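Chapter 4
Salt, and When to Add It

In this chapter
What salt does to food before, during and after cooking
Why the same spoonful can be right in one kitchen and ruinous in another
How to season by tasting, and how to recover when you didn't

The cooks of Grindevcombe have an old argument about beans. One side salts the soaking water. The other side salts at the end and believes that the first side will be punished with tough skins. Both sides have been serving perfectly good beans for as long as anyone can remember, which has done nothing to settle the matter.

Most beginners meet salt as the last line of a recipe: "season to taste." It is a strange instruction. It arrives when the cooking is over, it doesn't say whose taste, and it assumes the reader already knows the thing the book was bought to teach. This chapter tries to put that right, or at least to move the instruction to a more useful spot.

Start with what salt does when it is given time. Rub it on a chicken in the evening and by the next afternoon it will have drawn out some moisture, dissolved in it, and traveled back into the meat. Sprinkle the same amount on the cooked bird and it stays on the skin, where the first bite is all salt and the fourth is all chicken. The quantity hasn't changed. You have only changed your plans for the evening, and that is often harder.

Vegetables behave a little differently. Salt on sliced cucumber pulls out water within minutes, a blessing if you are making a salad for later and a nuisance if you dressed it before the guests found parking. Onions salted at the start of cooking soften and sweeten sooner. Mushrooms will do well either way, and you may ignore anyone who raises their voice about it.

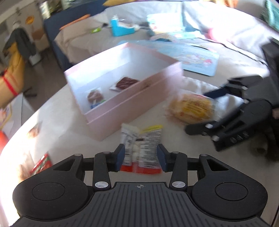

Pranab Pathirana objects that all this talk of timing is wasted on people who never taste the pot, and that a cook with a clean spoon and no theory will beat a cook with a theory every night of the week. The objection is fair. We have eaten the theory.

So the spoon comes first. Taste at the beginning, when the dish is mostly ingredients in a shared bath. Taste again when the liquid has come down, and once more before serving. Write down what you noticed, even if all you noticed was that it was hot. Three notes from one pot of soup will teach you more than a page of ours, and we say this having worked quite hard on the page.

A word on liquid that boils away. Salt doesn't leave with the steam. A sauce made from 3000 grams of stock and cooked down to 2000 has every grain it started with, in a good deal less sauce. If it tasted perfect at the start, it will now taste like a swim in the sea. Leave any dish that will reduce a little dull at first, and resist the relatives who wander in, lift the lid and offer help.

Then there is the matter of the salt itself. Fine table salt packs tightly into a spoon; flaky salt sits there like badly stacked chairs, with air in between. A spoonful of one can weigh far more than a spoonful of the other. This explains many family feuds over a grandmother's recipe, which was correct all along but depended on a box she never thought to mention. Recipes in this book give salt by weight. If you own no scale, pick one kind of salt and stay loyal to it.

And if you have gone too far? The famous potato, dropped into the pot to soak up the excess, will give you a salty potato. More unsalted liquid works, and so does more of everything else, provided you were hoping to feed the street. A squeeze of lemon can distract the tongue from a small mistake. It won't hide a large one.

Before you read on

Put a pan of plain rice on to cook without salt. When it is done, divide it among three bowls. Leave the first alone, stir a small pinch into the second, and scatter a small pinch over the third without stirring. Eat a few bites of each, slowly, with water in between — and keep the leftovers, as we will want them for the fried rice in section 4.2.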